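October
Posted by Hui-mei Chiang

Search this blog Go

We lost most of an afternoon to one fault on the pick and place table. The arm would run through fruit and bread without complaint, then stop dead with a joint torque error and refuse to move until somebody cleared it.
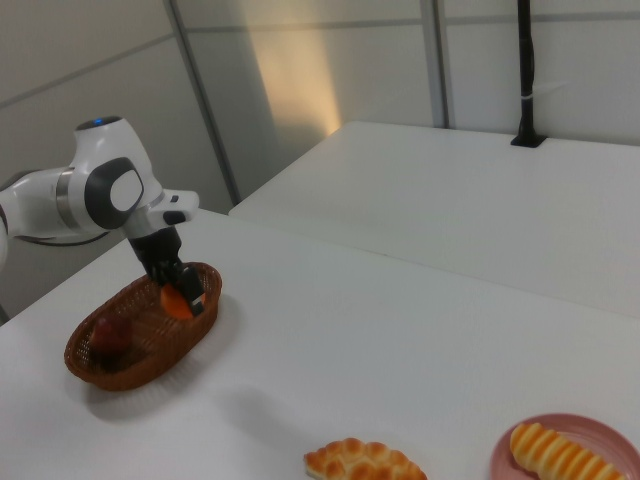
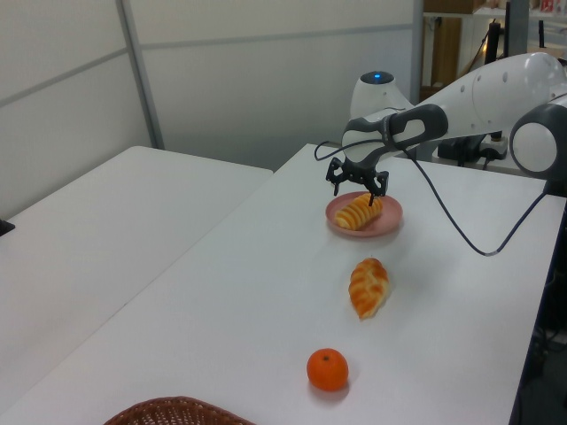

The log had 27 stops in 369 cycles. I blamed the gripper first and swapped the finger pads. No change. Then Chia-hao Tsao sorted the log by joint angle and found that all but two of the stops came when the wrist was turned past the same point.

It was the cable. Someone had tied it too short at the wrist, and past that angle it pulled hard enough for the controller to read it as a collision. The stop did what it should. My mistake was raising the torque limit before lunch to get more runs in, with people reaching over the table to reset the food. I've put it back to the old value, and the cable has a new tie with 7 cm more slack.

The two odd stops are still unexplained. I'll pull the full log tomorrow.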